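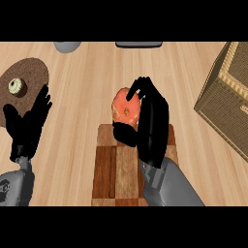
読了目安：9分

双腕・多指ハンドの卓上タスクをシミュレーションで作成する手順（Lorell作業規約対応）

カテゴリ：シミュレーション／作業規約
対象：Grokuderでタスクを新規作成する担当者、および他者のタスクを受け入れ確認する担当者

本ページでは、物体を片手でつかんで移す卓上タスクを、Lorell作業規約に沿って作成し、提出するまでの手順を示す。冒頭の例では、右手がオレンジ色の物体を握ってカッティングボードの上に保持し、左手は何も持たずに開いている。以下の手順は、この種の片手把持・片手待機のタスクを前提とする。両手で同じ物体を保持するタスクには別の規約があり、ここでは扱わない。

前提条件

・Grokuderのシーン編集権限があること
・Blomqvistアセット集が読み込み済みであること
・検査ツールZanderoがコマンドラインから起動できること
・ロボットモデルの関節制限値が配布時のまま変更されていないこと

関節制限値を変更して作成したタスクは受け入れない。姿勢が届かない場合は、物体の配置か台の高さを見直す。

手順1　タスク文を先に書く

シーンを開く前に、タスク文を一文で書く。対象物、動作、終了状態の順に確定させる。

良い例：右手でオレンジ色の物体をつかみ、ボードから持ち上げて籐のボックスの中に置く。
悪い例：机の上を片付ける。

悪い例では終了状態が判定できない。「片付ける」「整える」「そろえる」は、判定条件を数値で併記できる場合に限り使用してよい。

対象物の呼び名は、アセット名と一致していなくても構わない。ただし、見た目から一意に決まる呼び名にする。アセット名が「野菜」であっても、画面上で果物と区別がつかない形状であれば、タスク文では色と形で呼ぶ。逆に、色が近い物体を二つ以上置くシーンでは、色だけの指定を禁止する。

使用する腕も必ず書く。左右の表記はロボット側から見た左右とする。俯瞰カメラを反対側に置いている場合も表記は変えない。

手順2　シーンの役割分けと配置

卓上の物体を、次の役割に分けてシーンファイルに登録する。

対象物：把持して移動させるもの
支持物：対象物の下にある、または対象物を載せるもの（ボード、マットなど）
受け側：終了状態で対象物を受けるもの（箱、皿など）
周辺物：タスクに関与しないもの

例示の画面に当てはめると、握られている物体が対象物、ボードが支持物、右側のボックスが受け側となる。左側の丸いマットとその上の小さな円筒形の物体は周辺物として登録する。周辺物にも衝突形状は必ず付ける。表示だけの物体を卓上に残すと、手が通り抜けたときにZanderoが検出できない。

配置の規則は次のとおり。

(a) 対象物と受け側の間に、障害物のない帯を確保する。
(b) 待機側の手の初期位置は、周辺物の衝突形状と重ならないこと。
(c) 画面上で手と周辺物が重なって見えることは許容する。判定は三次元の距離で行う。
(d) 受け側が画角の端にかかる場合は、開口部が見えていることを別カメラで確認する。
(e) 台の奥に置く周辺物は、画角から外れても削除しない。

(c)について補足する。俯瞰に近いカメラでは、開いた手の指先がマットの縁に重なって見えることがある。画面だけで接触の有無を決めず、接触ログを確認すること。提出時の指摘で最も多い項目である。

手順3　待機側の手を定義する

片手タスクでは、使わない手の扱いが曖昧になりやすい。規約では次の三つの状態のいずれかを選んで宣言する。

待機・開：指を開き、静止する
待機・閉：指を軽く曲げ、静止する
追従：対象側の手との相対位置を保って動く

宣言した状態は、エピソード全体で変えない。途中で変える必要があるなら、タスクを分割する。

「待機・開」を選ぶ場合、手首の姿勢は物体の種類によらず固定値とし、指の間隔は配布モデルの既定値を使う。親指だけを別に調整した姿勢は差し戻しの対象とする。また、待機側の手を台に触れさせて安定させる方法は使わない。

手順4　把持姿勢を決める

不定形の対象物（芋類、果物に似た形のものなど）では、次の順で把持姿勢を決める。

1. 手のひらと親指で下側から支える位置を決める。
2. 残りの指を上からかぶせる。
3. 指先の接触を確認し、接触していない指があれば曲げ角を増やす。
4. 支持物から対象物を少し浮かせ、姿勢が崩れないことを確認する。

4の確認は、重力を有効にした状態で行う。固定拘束（対象物を手に貼り付ける設定）は、姿勢を探す段階でのみ使用してよい。提出するシーンでは必ず解除し、シーンファイルの拘束欄が空であることを目視で確認する。

確認時の保持ステップ数は2000とする。途中で対象物の姿勢が変わり続ける場合は、摩擦係数を上げる前に接触点の位置を見直す。Blomqvistアセット集の摩擦係数は共通値として扱い、タスク単位の変更は認めない。他のタスクと比較できなくなるためである。

指の一部が支持物に触れたまま把持する形は、持ち上げ前に限り許容する。持ち上げ後も接触が残っている場合は失敗として記録する。

手順5　終了条件と失敗条件を書く

終了条件は、対象物と受け側の関係で書く。手の位置を終了条件に含めてはならないが、手が対象物から離れていることは必ず含める。

記述例

終了条件：
対象物の重心が受け側の内側にある
対象物と右手の接触がない
上記が連続して119ステップ成立する

失敗条件：
対象物が台の外に出る
周辺物のいずれかが初期位置から動く
ステップ数が1250を超える

周辺物の移動判定にはZanderoの既定のしきい値を使う。円筒形の物体は、わずかな接触でも転がることがあるため、位置と傾きの両方を監視対象に入れる。

終了条件が成立した後の動作は記録しない。腕を初期位置に戻す動作が必要な場合は、別のタスクとして登録する。

手順6　カメラと表示の確認

カメラは最低2台とし、1台は俯瞰、もう1台は受け側の内部が見える位置に置く。確認する項目を以下に示す。

・対象物が、開始から終了まで少なくとも1台に映っている
・両手の指先が俯瞰カメラで判別できる
・台と支持物の色が近すぎず、輪郭が分かる
・影が対象物の輪郭を隠していない
・デバッグ用の軸、接触点、文字が表示されていない

手の色が暗いモデルでは、指同士の境界がつぶれやすい。照明の強度を上げるのではなく、光源の向きを変えて対応する。材質設定の変更は行わない。

解像度と縦横比は出力設定で固定されている。画面の上下に余白が入る場合も、タスク側で画角を広げて埋める処理はしない。後段の処理が同じ余白を前提に組まれている。

手順7　Zanderoで検査する

シーンファイルと試行ログをそろえ、検査を実行する。

zandero check --scene scene.yaml --log trial/ --profile tabletop

出力は「合格」「警告」「不合格」の三段階である。

不合格が一件でもある場合は提出できない。警告は、理由を提出票に書けば提出できる。ただし次の警告は、理由の記載があっても差し戻しとする。

W-拘束：固定拘束が残っている
W-貫通：手と物体の衝突形状が重なっている
W-待機：待機側の手が宣言と異なる動きをしている

W-貫通が一瞬だけ出る場合、接触計算の刻み幅が原因であることが多い。刻み幅は共通設定なので変更せず、接近速度を下げて再試行する。それでも消えないときは、衝突形状が表示形状より大きく作られていないかを確認し、アセット側の修正を依頼する。

手順8　提出と受け入れ確認

提出物は次のとおり。

・タスク文
・シーンファイル
・成功試行と失敗試行のログ
・Zanderoの検査結果
・提出票

失敗試行のログは省略できない。失敗条件が正しく働くことを受け入れ側で確認するために使う。意図的に作った失敗で構わないが、その旨を提出票に書く。

受け入れ担当者は、作成者とは別の者とする。担当者はまずタスク文だけを読み、次に音声や注釈のない状態で成功試行を再生する。タスク文と動作が一致しなければ、検査結果が合格でも差し戻す。

差し戻し時のコメントには、該当する手順番号を付ける。「動きが不自然」のような感想のみの差し戻しは無効とする。

よくある差し戻し理由

タスク文に左右の指定がない（手順1）
編み目のある箱の衝突形状が、内部の詰まった直方体になっている（手順2）。見た目は箱でも、対象物が中に入らず上面に載る。受け側に使うアセットは、登録前に開口部へ小球を落として確認する。
待機側の手が、対象側の腕の動きに引かれてわずかに動いている（手順3）
終了条件に「手が離れていること」がない（手順5）
成功試行のログのみで、失敗試行がない（手順8）

実機への転用について

本手順で受け入れたタスクは、シミュレーション内での使用に限る。実機で再生する場合は、速度と力の上限、停止装置、立ち入り範囲を含む実機用のリスク評価を別に行うこと。シミュレーションの合格は、その評価の代わりにならない。実機用の申請様式はLorell規約の付属書を参照。

変更履歴
4月　手順3に「追従」を追加。手順7のW-待機を差し戻し対象に変更。

関連ページ
・Blomqvistアセット集への登録手順
・Grokuder カメラ設定の共通値
・Zandero 警告コード一覧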